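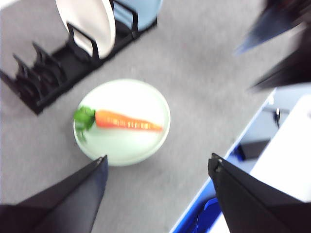 Bring back the home economics room

The high school I went to in Kavness had a room with five stoves, a row of sinks and a cupboard full of aprons that never quite lost their smell of burnt sugar. It is a computer lab now, or it was, and then everyone got laptops and it became a place to store desks. The stoves went years ago. I think the room should be put back.

I learned to make white sauce in there, and how to sew on a button, and how to read a power bill. The bill was the dullest lesson of the year and the one I have used most. We were handed a photocopy with the name blacked out and told to work out what the household would save by washing in cold water. Half the class got it wrong. We did it again the next week until we didn't.

The usual objection is that parents should teach this. Some do. Mine taught me to cook rice and to check the oil in the car, and that was a fair effort from two people who both worked shifts. But we don't leave fractions to parents, and a person who can't do fractions will get by a good deal more easily than a person who can't cook anything, budget for anything or get a stain out of a work shirt.

The second objection is money. A teaching kitchen costs more to run than a classroom. There is gas, there is food, there is somebody who has to be paid to shop for it. The district's own spring budget put the cost of refitting one room beside the cost of the new scoreboard in Vatitz, and the scoreboard won. I like hockey as much as anyone. I also notice that a scoreboard is used by a handful of people and looked at by the rest, and that a class of teenagers with a pot of soup each goes home knowing how to make soup.

There is a third objection, which I take more seriously. The old classes were often run badly and unfairly. In my mother's time the girls cooked and the boys went down the hall to make bookends. By my time it was mixed on paper, though the boys were still steered away if they had any marks in math. If the subject comes back it has to be compulsory for everybody, one term in grade eight and another in grade eleven, with no way of swapping out of it for band.

What would go in it? I would keep the cooking plain. Ten meals, repeated until they are boring – a soup, a stew, eggs a few ways, something with lentils. I would drop the muffins, which took up an unreasonable share of my own grade eight. I would add renting: what a lease says, what a damage deposit is for, who fixes the furnace. I would keep the power bill.

The school in Moschos never closed its room. It runs on a small budget and the students complain about the dishes, and each November the grade elevens cook a supper for 100 people in the gym. I went last year. The potatoes were underdone and the gravy was very good. The trustees vote on next year's course list before the summer break, and the meeting is open to anyone who wants to speak.

14 comments · 5 shares

Recent opinion
The Flostness ferry needs a winter timetable
Why I stopped driving to Vatitz for groceries
Library fines should stay gone
Letters: the scoreboard, continued

Contact us | Submit a letter | Copyright, all rights reserved | Back to top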